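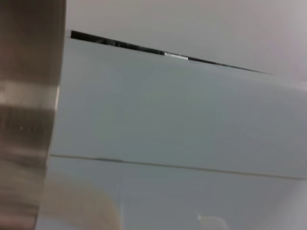
Restart checklist, two-arm scooping station, Illarum kitchen lab
Filled in by: Darcy McAlister
Second check: Meifang Lu
Reason for inspection: right arm failed to stop on contact, August
Status: cleared for half speed only, see open items

What went wrong
During a rice transfer the right arm came down too far, pressed the cup against the rim of the bowl and kept pushing. The contact stop should have tripped right away. It took over two seconds, and by then the cup had cracked and the bowl had slid toward the left arm. Meifang hit the stop button. No injuries. The controller log gives the fault as code 1209, force reading stale, and I have to say I love this log. It kept every reading from the moment the arm started down, so we could see exactly where the numbers froze. Great feature, please leave it switched on!

1. Power and stop circuit
Main switch off and tagged before hands go in: OK
Stop button, operator side: OK, both arms drop out together
Stop button, wall side: OK, but stiff. Works every time if you give it a proper push.
Reset needs a separate press after the button is released: OK
Comment: We tried each button with the arms parked and again with them moving slowly. Lovely clean stops on all of them.

2. Right arm
Mounting bolts at the wrist: OK, marked with paint pen
Force sensor plug: FAILED, then fixed. The plug was seated but the locking ring was not turned. It could back out just enough to lose the signal with the wrist rotated.
Cable slack through full wrist rotation: OK after rerouting
Fingers open and close without catching: OK
Finger pads clean and firmly attached: OK
Comment: Meifang found the ring by wiggling the cable with the live reading up on the screen. The number froze, she turned the ring, the number came back. Best five minutes of the whole inspection. Do this test yourself at the next one, it is really satisfying and it teaches you more than the manual does.

3. Left arm
Mounting bolts: OK
Force sensor plug: OK, ring locked
Cable slack: OK
Fingers open and close: OK, a little slower than the right. Within limits.
Comment: This arm did nothing wrong and got the full check anyway. Same parts, same plug, so same possible trouble.

4. Work area
Table level and dry: OK
Bowl placed on its mark, nothing else within reach of the arms: OK
Loose grains swept up before start: OK
Cup checked for cracks before each run: NEW ITEM, please keep
Comment: Run your thumb around the cup rim with the power off. A clear cup can hide a crack very well, and we don't want plastic chips in the rice.
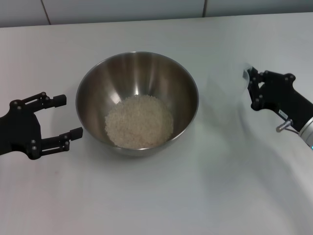
Only the right arm scoops in this routine. The left one waits on its own side with the fingers open until the program calls for it to steady the bowl, and it must not close in while the cup is moving down. Check that hold in the program before you check anything else in section 5.

5. Test runs after repair
Dry run, no cup, no rice: OK
Run with cup, empty bowl: OK
Run with cup and rice, half speed: 19 runs, no faults
Forced contact test, foam block under the cup: OK, stopped at once
Run at full speed: NOT DONE
Comment: I was so happy with the foam block test that I asked to see it again. The arm touches, stops, and backs off a finger's width, just as it should. Anyone joining the station should get to watch this one before they run it on their own. It makes the whole idea of a contact stop click.

6. Software
Stale reading now counts as a stop, both arms: DONE
Old behavior, waiting for a fresh reading: REMOVED
Lowest allowed cup height raised to clear the bowl rim: DONE
Backup of the settings saved under Ullden: DONE

Open items
Wall side stop button to be replaced. Part is on order through Đặng.
Full speed run, both of us present, after the button is in.
Locking ring check to be added to the weekly sheet. Meifang is writing the wording.
Ask the Ulari station whether their rings are turned – they have the same plugs and should look before their next run.

Tag removed, key back on the hook. Half speed until both names are on the full speed line.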